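On giving up sugar in tea, eventually

March 31, 2012

I have been off sugar in tea for 122 days, a figure I only know because my dentist asked me to keep a diary, and I am the sort of person who will keep a diary for a dentist but not for posterity.

For the record I took two and a half. The half was important. My mother took two and a half, and her father is said to have taken four and left the spoon standing up in it while he read the racing. When I was at school in Genddale you could ask for tea at anybody's house and they would say "how many?" before they said hello. I was past thirty before I met someone who took none and wasn't ill.

Dr Siliņa (Rasa Siliņa, at the practice over the bank in Conlow, very good, cold hands) didn't tell me to stop. She looked at my back teeth for a long while and then asked what I drank. I said tea. She said how much tea. I said a normal amount, and she asked me to write down what a normal amount was, for a fortnight, and bring it in. I'd like to say I brought it in the next time I saw her. I brought it in the time after that, having first tried to write a better one.

It was nine mugs a day. I won't do the sum for you. I did it on the bus and had to look out of the window for a bit.

People have views on how to stop, and they'll share them. My brother-in-law, Gillespie, believes in going down by a quarter spoon a week, which he has been doing since August and by my reckoning should now have him putting sugar back in the bowl. Tomoyo at work told me to drink something else altogether for a month so that I would forget what tea was supposed to taste like. I tried hot water with a slice of lemon in it for four days. It tastes like the sink after you've done the fish. 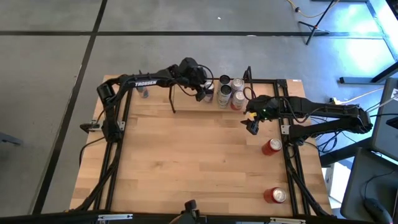
In the end I just stopped, all at once, on a wet morning with nothing else on. The first mug was horrible. It was like licking a gate. The second was the same gate. By the end of the week I had worked out that what I'd been calling a nice cup of tea all my life was a nice cup of sugar with the lights off, and that the tea I'd been buying, the big orange box from Clilloler that costs next to nothing, was rotten. You can't tell under two and a half spoons. You could put a bit of fence in there.

So now I buy better tea, and this is where the money goes. Giving up sugar has cost me far more than sugar ever did. There's a shop by the station called Kļaviņa where they sell it loose out of tins, and the man there, Mr Wikström, will not let you leave until he's asked about your water. I said it came out of the tap. He nodded as if I'd told him about a death in the family. I came away with 50 grams of something from Assam and instructions to use it at just off the boil, four minutes, milk after. I do two and a half minutes. I had to keep the number somewhere.

Things I've noticed, for anyone thinking of doing the same:

Biscuits are now far too sweet, except for the ones I like, which are fine.

You will be bad company until the middle of the second week. My husband moved his chair.

Builders don't believe you. We had a man in to see to the gutter and when I handed him his mug and said mine was the one without, he looked at me with real concern and asked whether I was keeping all right.

Other people's houses are the hard part. I went to see my Aunt Jean, who has made my tea the same way for more than 68 years if you count what she used to make for my mother, and she had it poured and stirred before I'd got my coat off. I drank it. I wrote it in the diary as "medicinal". It was like being hit with a trifle, and I am sorry to say I had another.

I go back to Dr Siliņa in a couple of weeks. Dong-hyun on reception rang to move the appointment and I told him, though he hadn't asked, that I'd given up sugar in tea. He said well done and could I do ten past nine instead. I said I could.

Coffee I'm not discussing. She only asked about the tea.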